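Safe Working Practice for Shared-Space Manipulators: Developing a Bench Protocol for Table-Clearing Tasks

Final Project Report
Submitted by Eustaquio Bermúdez
Irkstead Institute, Applied Automation Program
15 Jan 2022

Summary

This report sets out a written protocol for the operation of a small robot arm at a bench that is also used by people. The arm performs table-clearing tasks on dry food debris. The project reviewed the existing laboratory rules, identified gaps in them, and proposed a revised set of 14 rules, which was then applied over 1,787 logged runs. The revised rules are recommended for adoption in the Tindov teaching laboratory, subject to the limits described in Section 6.

1. Background

The Tindov laboratory has operated under a general safety sheet written for fixed machinery. That sheet assumes a guarded cell, a single trained operator and a hard boundary between the work area and the room. None of these assumptions holds for the bench considered in this project. Students reach across the table to set out material between runs, and the arm is moved by hand when demonstrations are recorded.

The general sheet is also silent on debris. Crumbs and granules are a minor matter beside pinch points, but they get into joints, collect under trays and change the grip of rubber fingertip pads. The project supervisor asked that debris be treated as part of the protocol from the beginning.

2. Scope

The protocol covers one arm, one two-finger gripper and one table. It applies to dry, light material only. Liquids, glass, blades and hot items are excluded. Work involving more than one arm is governed by the separate Monent procedure and is not discussed in this report.

3. Method

The existing sheet was read line by line against the tasks carried out at the bench. Each rule was marked as kept, amended or withdrawn. Nine rules were kept or amended and five were added. The draft was circulated to bench users in November and revised following their comments.

Runs were logged on a paper form and later copied to the Ejigu record system. The form asks for the operator's initials, the start state of the table, any stop and the cause of the stop.

4. The Revised Rules

The full text is held in the laboratory binder. The rules that differ most from the earlier sheet are given below.

4.1 Start position

The fingers shall be fully closed and pointed away from the operator before power is applied to the arm. The tips shall be clear of the table surface. An operator who finds the fingers open shall close them using the manual control and shall not push them together by hand.

4.2 Table layout

Trays and containers shall be placed to one side of the gripper, with open table left in front of it. Debris used in a task may be spread on the open table but shall not be heaped against a tray wall. Curtains or other hanging material behind the table shall stay on the far side of the table edge.

The closed fingers, the yellowish crumbs and the white tray to their right are shown in the view from the wrist camera, with the curtain behind the table.

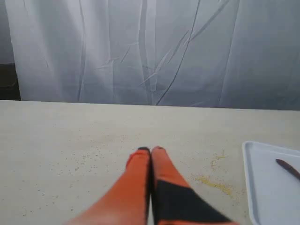
4.3 Hands and reach

No person shall place a hand over the table while the arm is powered, except during hand-guided recording. During hand-guided recording one person guides the arm and a second person holds the stop button. The two roles shall not be exchanged until the arm has been stopped.

4.4 Fingertip care

Fingertip pads shall be inspected at the start of each session and wiped with a dry cloth. A pad that is lifting or torn shall be replaced before further use. The replacement shall be entered on the form.

4.5 Cleaning

The table shall be swept by hand at the end of each session with the power off. Compressed air shall not be used. Sweepings go in the bench bin, and the underside of each tray is to be checked before it is returned to the shelf.

5. Findings

Compliance with the start position rule was good once a printed card was fixed to the bench. The layout rule took longer to settle. Operators tended to move the tray closer to the arm in order to shorten the motion, which left little clearance for the fingers when they opened.

The cleaning rule was the one most often missed on the form. It could not be established whether the sweeping had been omitted or only the entry. The form has been changed so that the session cannot be signed off without it.

Several users considered the two-person rule in 4.3 too strict for short recordings. The rule has been retained.

6. Limits

The protocol was tried at one bench by students who had already completed basic training. It has not been tested with visitors or with first-year groups. It does not replace a formal risk assessment, and the force settings of the arm were outside the project.

7. Recommendations

The laboratory should adopt the revised rules for the table-clearing bench and withdraw the general sheet at that location. The printed card should be fixed at eye level beside the stop button. A review should be held after the next teaching term, with the debris rules considered separately from the reach rules.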